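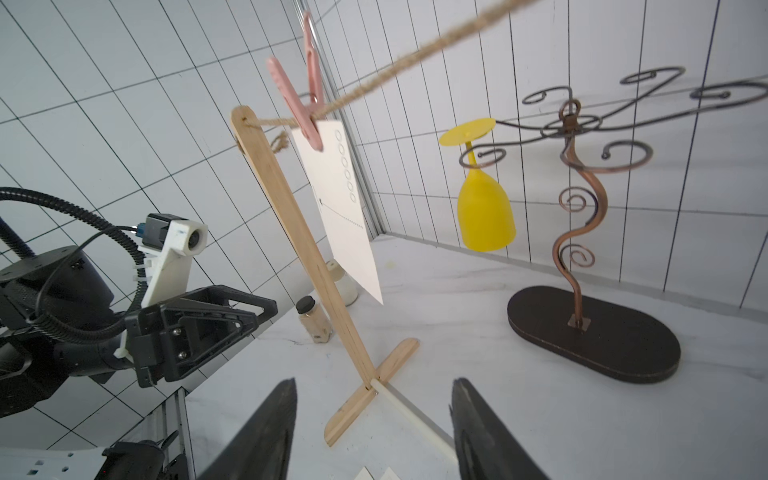
I run a little stall called Curkness, selling cards and paper bits, and I need another pair of hands for the April fair season. Most of the work is dressing the table - getting it looking lovely and keeping it that way all day! We hang our cards on jute twine strung from a small wooden stand, each one held up with a plastic peg (pale pink is my favourite), and you'd be pegging, straightening and re-pegging from 8am until we pack up.

You don't need any experience. Patience with twine helps, and so does a steady hand, as pegs love to mark a corner if you rush them. It's Tuesday set-ups plus the fair days, £100 a day and lunch on me.

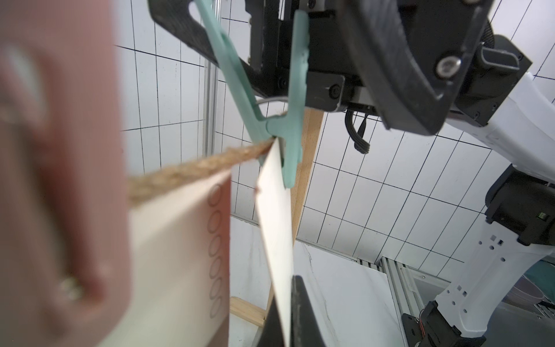 Kwame, after his first season, told me the pegging was the restful bit and that anyone applying should ask about the lifting. Fair enough - the boxes are heavy, but we share them out and there's a trolley.
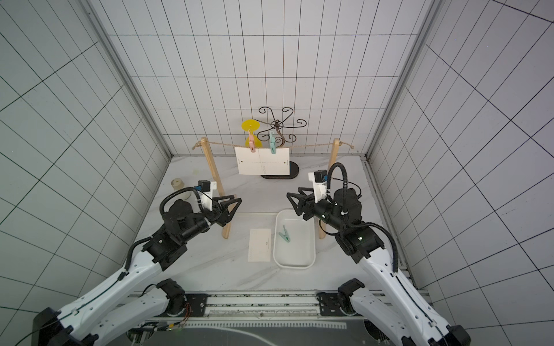

Lakmal Akanda

The twine has to sit taut between the two posts or everything slides to the middle, so I'll ask you to have a go when we meet. Drop me a few lines about yourself and which days you can do.

Recent listings
Packing help, Huerta
Saturday shop assistant, Plultico
Window dresser, Canex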